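Cidard Comment Portal – Clerk Set-up Guide
Section 7: Opening a bill for public comment

Applies to spending and tax bills at Gavthorpe council. Updated 2020-08-22.

Before you start: clerk login, final bill text, hearing date.

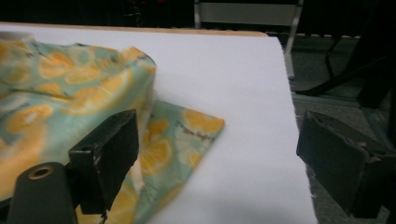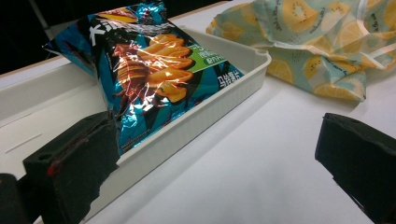
Top: lemon-print fabric on white paper. Bottom: bag of potato chips in a white tray.

1. Log in. Pick Bills, then New Comment Period.
2. Paste in the bill number. No spaces.
3. Upload the text – PDF only.
4. Set the closing date. Default is the first hearing, usualy too soon.
5. Comment limit: leave at 800 words.
6. Press Preview. Check the title, sponsor and district list.
7. Press Open.

Note: amended bill? Start a new period. Old comments stay with the old text.

CAUTION: Open can't be undone. In April a draft road bond went out and drew more than 456 comments before it it was pulled.

Locked out? Ask the Desmet office for a reset. Allow 2 hours.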